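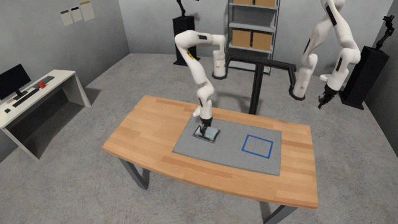 4. The Tablet Task

Of the three tasks we built for the Nokcombe robotics course, this is the one I'd keep if I could only keep one. The goal takes a single sentence to explain: get the flat, dark-rimmed tablet from the left side of the mat into the blue outline on the right side. First-year students nod when they hear that and then spend two weeks finding out how hard a flat thing is to pick up.

4.1 Why a flat object

Our first version of the course used blocks. Blocks are friendly — you come straight down, close the fingers, lift, and you're done. By the second lab session most teams had the block task working and were asking me what was next (a few had started stacking them into little towers for fun, which I encouraged). The trouble was that nearly every team had written the same program, and their reports read like it too.

The tablet breaks that program. A gripper coming down over the middle of it has nothing to close on. The students have to think about an edge, and about which edge, and about what happens to the rest of the object when you squeeze one side of it. We also set it down at a bit of an angle, so anybody who hard-codes the wrist rotation from the handout gets a bad surprise on the first try.

4.2 Setup

Everything in this section ran in simulation. Each team got the same room, the same table and the same two white arms, and only the left arm is needed for the task. I left the right arm in the simulator anyway, parked away from the table, so that the room would match the ones in the other two tasks. Sơn Mạch, my teaching assistant that term, argued for taking it out to save loading time, and he may have been right. Some of the lab machines were pretty slow.

The blue outline is only a line around a bit of mat. It has no height and the arm can't feel it, so the students can't cheat by pushing the tablet until it bumps into something (two teams tried!). A run counts as a success when all four corners of the tablet are inside the line and the gripper has let go. Each team submitted one controller, and we ran it 100 times with small changes to the starting position and angle.

4.3 What the teams tried

I'd expected most people to go for a pinch grasp at the near edge, since that's the edge you look at first in the viewer. Instead the class split into two camps pretty quickly. The Detton group and a few others worked on a pinch, bringing the fingers down over one side and closing them across the rim. 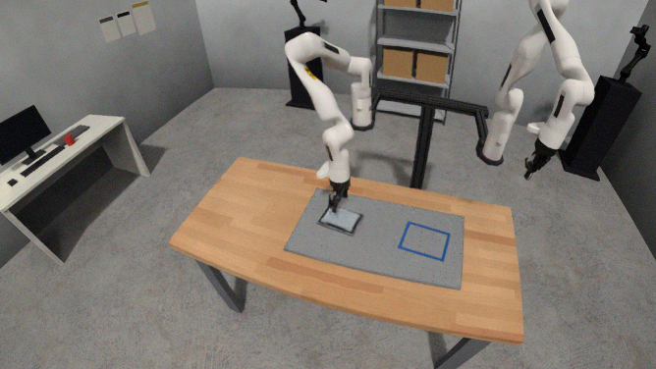 The other camp skipped lifting altogether. They pressed down lightly and dragged the tablet across the mat, correcting the angle as they went. I was a little grumpy about this at first, because I'd pictured a nice clean pick and place, but the assignment never said the object had to leave the table. Reading their logs later, I came around. Dragging means you have to care about friction and contact force the whole way over, and those students asked much better questions about both in office hours.

The pinch teams had their own troubles. A grip too close to a corner let the tablet swing as it came up, and then it landed crooked, with one corner over the line. The fix most of them settled on was slow and a bit dull: move the grip toward the middle of the side, lift only a little, and rotate before lowering. The best pinch controller succeeded in 80 of its 100 runs. The best dragging controller did slightly worse, but it never once lost the tablet off the mat, and I can't say that for the pinchers.

4.4 Grading and a mistake of mine

In March I changed the success check so that it waited for the tablet to stop moving before looking at the corners. Before that, a tablet still sliding through the outline could be scored as a pass. Sơn reran every submission we had on file and found 355 runs that needed a second look. Most kept their original score, and where a grade would have gone down we left it alone, because the students had written their code against the check we gave them.

I'd do two things differently next time. I'd hand out the checker on day one, source and all, so teams can argue with it early. I'd also ask for a short written prediction before each batch of runs. We tried that with one lab group near the end of the term, and the gap between what they expected and what the arm did gave us the best class discussion of the year.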